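The Voice Over the Parking Lot: Announcing Small College Football
Speaker notes, Fiachra Mac an tSaoi
Last changed 7/4/20

Opening

Get the microphone height right before speaking. Do not tap it. Do not say "is this on." I have spent years telling other people to stop doing this.

Start with the fumble story. Grerkmont at home to Flerness, rain, ball on the ground, a pile of bodies on top of it. I said "Grerkmont recovers" with total confidence. The referee came out of the pile pointing the other way. There were 300 people in the stands and every one of them turned around to look up at the booth. I waved. Pause for laugh. If no laugh, go straight on to the job description and speed up slightly.

The point of the story: the announcer is the only person in the building who is wrong out loud. The coach can be wrong into a headset. The fans are wrong all the time, but in a group.

What the job is

Down, distance, who carried it, who tackled him. Say that and sit down. Most of the people in this room want to know about the exciting calls, so let them down early. I am not the radio. The folks in the bleachers have eyes and can see that the kid dropped it. What they can't see is which kid, as he is face down with his number in the mud.

Name, number, yards. "Carry by number such-and-such, gain of two, second down." Read it like a weather report with a slight preference.

The crowd already knows how to feel. On a good run by the home team I go up half a step in pitch, and on a good run by the visitors I stay flat. I have been accused of sounding bereaved when Flerness scores. I take the point.

Pronouncing names

This is the longest section, slow down here.

People find it funny that a man called Mac an tSaoi lectures others about names. It was the reason I got the job. The athletic office figured anybody who had gone through life being introduced as "Fee... Fee-atch... our next guest" would bother to ask. (Say the name for them now, properly. Let them try it. Somebody always does.)

Get the roster early and mark it up in pencil. Go to a practice and ask the players themselves. Don't ask the coach, who has called the left tackle "Moose" for his entire career and may not know he has another name. Don't ask the roommate, who thinks it's hilarious to give you the wrong one.

Write it down the way it sounds to you. My own sheets look like ransom notes. It doesn't matter, no one else has to read them.

For the visitors, call their sports office during the week. They will send a pronunciation guide. It will cover the three easy names on the roster and say "as it looks" for the rest. Then go down to the field during warmups and find the student manager, who knows everything and is never asked.

If you get one wrong, correct it at the next play and keep going. No apology over the speakers. His mother will come find you in person, and that's the time for the apology. Mine was a lady from out of state with a seat cushion, and she used it.

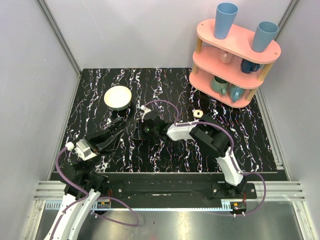
The booth at Heffernan Field

Describe it briefly. Plywood, one window that opens and one that is believed to open. You get there by a ladder that was put in for somebody taller. In September it's an oven and by November I am wearing everything I own. The heater and the sound system are on the same circuit, so on a cold afternoon you can have warmth or you can have amplification. We vote on it at halftime.

Who is up there: me, my spotter, the clock operator, the stats student, and a man who I think is somebody's uncle.

The spotter matters more than I do. Say this and mean it. A good spotter points to the name on the board before the whistle goes and says nothing. A bad spotter says "ooh." I had one who said "ooh" for a whole season. He saw a lot of fine football and I had to guess at most of it.

Set up hand signals ahead of time. Ours are: finger on the name for the carrier, knuckle on the name for the tackler, flat hand for "don't say anything yet." The flat hand would have saved me in the fumble story. He did have it up. I was looking at the field.

The scoreboard

Keep this section friendly, there may be people here from other schools with the same board.

We have a Vondden. It was bought secondhand and it is a good board apart from the sevens. For most of one fall it could show a seven only as a one, and so a perfectly ordinary 7 to 2 lead in the first quarter looked like the home side was losing to a safety. Several people asked me how you score one point. I had no quick answer. There is a way, apparently, and a retired official explained it to me by the snack window until the third quarter was well along.

Lesson: say the score out loud at every change of possession and at the end of each quarter. Don't trust that the board agrees with you. When it doesn't, be the one who sounds sure.
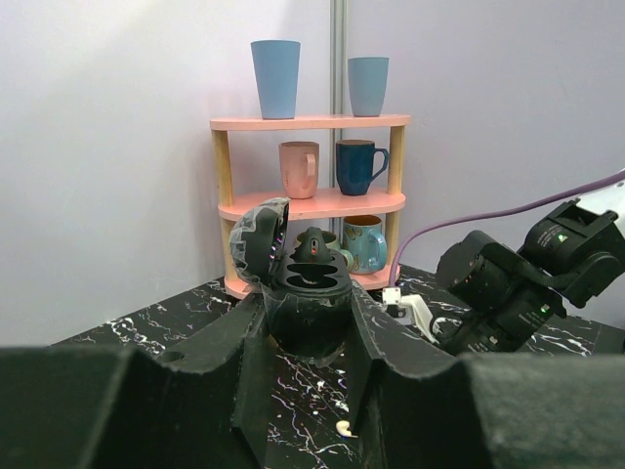
Earbud case with the lid open

Things you will be handed to read

Slips of paper start arriving before kickoff and don't stop. Sort them as they come in.

Lost children go first, always, and in a calm voice. Never give the full name. "A young man in a green jacket is waiting at the ticket table for his family" is plenty.

Cars with their lights on. Read the make and color and leave it there. I once added "again" and heard from the owner, who turned out to be on the board of trustees.

Raffle numbers. Read them twice, slowly. You'll be asked to read them a third time by a man shouting from the far end zone. Read them a third time.

Sponsors. Read what's written. If it has a joke in it, the joke was written by the sponsor and he is sitting there with his family waiting for it. Give it your best. I have sold a lot of gutters this way.

Marriage proposals. Ask for proof of some kind that this has been talked over. I don't care if that's unromantic. I have done two of these and the batting average is .500.

Birthdays I cut off at halftime or we'd be there until dark.

Injuries

Drop the voice here, no jokes in this part.

When a player is down, turn the music off and stop talking. You don't need to fill it. Don't name him until he's up or until the trainer has waved to the family. His parents already know his number. If he walks off, give the name and let them clap. If the cart comes out, wait, and wait some more, and then go on with down and distance in the plainest voice you've got.

Do not guess at what's hurt. You're up a ladder with a pair of binoculars.

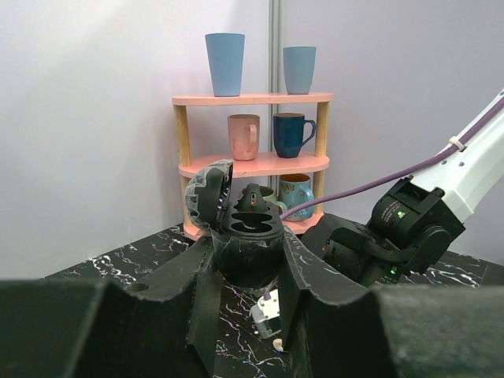 Lid flipped open, marbled tabletop behind

Your voice

I was told honey and lemon. I was told warm water, cold water, no dairy, a certain kind of cough drop that tastes like a garage. I've tried them all, usually on the same afternoon. What helps is not shouting. The equipment does the loud part and it costs more than you do.

Stand six inches back. Finish the sentence before the snap. If the team breaks the huddle and you're still talking about the gutters, stop talking about the gutters.

Turn the microphone off between plays. I'm going to ask the room to repeat this back to me. The switch at Heffernan has a strip of red tape on it, put there the week after I shared my thoughts on the visiting band's trombones with the visiting band. They played a bit louder in the second half. I thought they improved.

Senior Day

Do this one if there's time. If running late, skip to questions.

It's the last home game, and each senior walks out with his people while I read a card. The players fill in the cards themselves, the night before, on a bus. Under "favorite memory" a good third of them put a sandwich. Read it as written. He's twenty-one and he'll be glad of it later.

Check the list of family names against the actual family standing in the tunnel. Stepfathers get left off. Grandmothers arrive unannounced and they are walking out there whatever your card says. Leave a gap after each name, longer than feels right, so the photo can be taken. One year I clipped along at 70 miles an hour to beat the kickoff clock, and I had the last three linebackers hugging the wrong mothers. The game started late anyway.

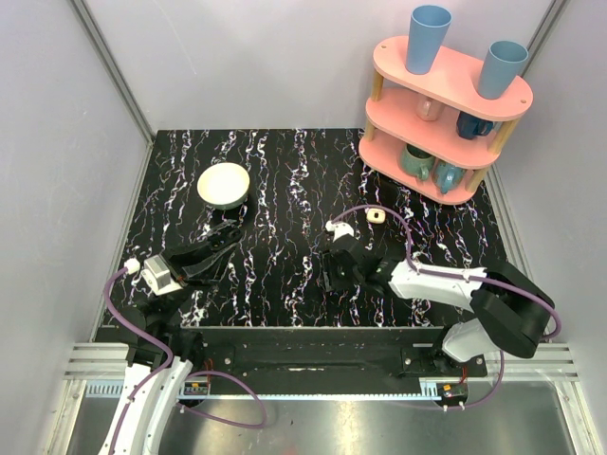 Filed under: Press Box / Game Day Operations

Questions I usually get

Do you get paid? A parking pass and a hot dog. The hot dog is subject to availability.

Do you root for Grerkmont? Yes, see above about sounding bereaved.

What about games that go badly? We've had a few of those. At some point in the fourth quarter the bleachers are down to parents and one dog, and you read every carry exactly as you did in the first. The third-string back has waited all fall to hear his name over those speakers. Get it right and give him the yards, even if it's a loss of one.

How do I start? Call the school nearest you and ask about junior varsity. They'll say yes before you finish the question. Bring your own pencil and your own binoculars.

Has anybody asked you to do the big stadium down the road? Once, by mistake. They wanted another fellow and had the wrong number. I called back and left his number for them.

Handouts are by the door: blank spotting board, sample roster with my pencil marks, and the sheet of sponsor reads with the phone numbers taken off. Please take just one of each, the copier at Grerkmont is in the same shape as the scoreboard.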